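How to Test a Big Claim About Human Nature Before You Repeat It

You have heard the sentence a hundred times. We are storytelling animals. Cooking made us human. We were born to run, to trade, to share, to fight. Each one sounds like a finding, and most of them started life as the title of somebody's talk. I teach an evening reading group in Fornolville, and I've come to distrust any sentence that has "made us human" in it, including a few I used to say myself.

What follows is the method we use on Thursday nights. It takes around 30 minutes per claim and needs paper, a pencil and the text the claim came from. If you only have the claim and no text, go find the text first. A surprising number of these sentences have no source at all.

Step 1. Write the claim out in full

Copy it as one sentence with a subject and a verb. "Walking and humanity" is a topic. "Walking upright gave our ancestors the habits of mind we still have" is a claim, and you can do something with it. If the author never commits to a full sentence, write the weakest one and the strongest one the text would allow, and test both. Watch which one the author retreats to when things get hard.

Step 2. Mark the tense

Circle every verb. Past-tense claims are about origins, and they need evidence about origins: bones, tools, sites, dates. Present-tense claims are about people now, and you can check them against people now. Many essays prove a little of the first and then help themselves to the second. An ability may have mattered enormously to our ancestors and matter very little to you. It could also be the other way around.

Step 3. Find out who "we" is

Cross out each "we" and write in the group it stands for. All living people? Everyone in the author's line of work? Men of a certain age who own good boots? The Lindsay essay we read last fall had "we" on every page, and by our reading it meant three different groups before the first section break.

Step 4. Look for the ordinary case

Authors in this line like the dramatic example: the desert crossing, the pilgrimage, the lone figure on the ridge. Put the claim next to something dull and see if it still stands up. If walking is supposed to return us to our deepest selves, it ought to do some of that on a plain stretch of city pavement.
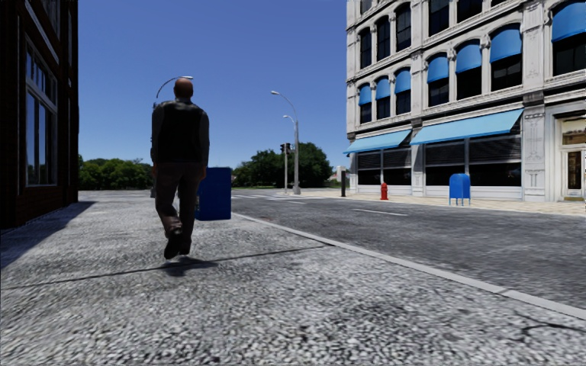

A man walking on a wide sidewalk.

Write two lines on what the claim predicts for a case like that. If it predicts nothing, or if the author would say that this kind of walking doesn't count, write that down too. A claim that gets to pick its own examples is in trouble.

Step 5. Swap the activity

Take out the key word and put in another. Replace walking with singing, then with gossip, then with digging. If the paragraph reads just as well each time, it wasn't telling you anything about walking. Ustier's chapter on weaving failed this test in my group inside five minutes. We put in "fishing" and had to change one verb.

Don't be too pleased with yourself at this point. The swap shows that the argument is loose. It doesn't show that the conclusion is false, and beginners mix those up constantly.

Step 6. Ask what would count against it

Name one thing you could find out tomorrow that would make you drop the claim. A people who never did the activity, say, and seem as human as anyone. If the reply is that such people must do it in some deeper, hidden sense, go back to Step 1. The sentence has changed while you weren't looking.

Step 7. Write the version you can defend

It will be shorter and duller. Mine for walking came out as: "Walking on two legs came early in our history and probably made other changes possible." I can live with that. It won't sell a retreat weekend.

A few problems you may run into

The claim is too vague to reach Step 2. Leave it alone. You can't test fog.

Everyone in the room already agrees. Assign one person to argue the other side and swap at the halfway mark.

You find that you like the claim. I still like the old Mondotitz lecture on fire, which fails Steps 3, 5 and 6. I reread it in September. I just don't quote it as evidence anymore.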